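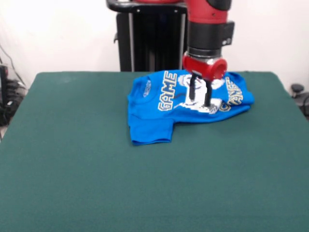
Triddale Shirts: data card

Summary

Triddale Shirts is a collection of 427 episodes of short-sleeved T-shirts being folded on a felt-covered table. It covers one garment type only. Trousers, towels and long sleeves are in Kinent, which uses a different table and a different label set.

Contents

episodes/ one folder per episode, numbered from 0001
labels/ one text file per episode
garments.csv size, main color, print type, fabric
splits/ train and test lists

Garments

There are 11 shirts in the set, listed in garments.csv under short names. Most are plain. The printed ones were kept in because a graphic changes how a fold line reads on camera: large lettering breaks at a crease and can be mistaken for an edge. The royal-blue shirt with GAME in blocky white letters outlined in yellow-gold is the hardest of these. Its print runs across the middle of the fabric, and a second block of lettering is often partly hidden in the folds. Labels for this shirt were checked twice.

Sizes are as given on the neck tag. Where the tag was missing, the chest width was measured flat and the nearest size entered.

Surface

The table is covered in dark green felt. Felt holds a hem in place better than bare tabletop does, so folds drift less between steps. It also collects lint. Brush the cloth before each session and pull it tight at the corners — a wrinkle in the felt under a light fabric is easily labeled as a crease in the shirt.

Start states

flat: front up, sleeves out, hem toward the front of the table
half: one or more folds present, outline still regular
crumpled: irregular outline, print or sleeves partly covered

Of the 427 episodes, 153 start from crumpled. A shirt with one sleeve hanging free and the rest bunched counts as crumpled, even if the sleeve itself lies flat.

Fold sequence

1. Spread the shirt and bring both sleeves into view.
2. Fold the left side to the center line, sleeve included.
3. Fold the right side to match.
4. Bring the hem up to the collar.
5. Square the edges.

An episode is marked complete when step 5 ends with no sleeve showing outside the outline. Collar direction is not scored.

Known issues

White prints wash out under the Vadar lamps in the earliest episodes.
Small chest logos are not legible at the stored resolution. Do not use them to tell front from back.
"Blue" in garments.csv covers both royal and navy.
Side folds on the heavier cottons spring open between steps 3 and 4. These are labeled as a new step 3.

Changes

April: Abbasi label format dropped, plain text only. Test list redrawn by garment.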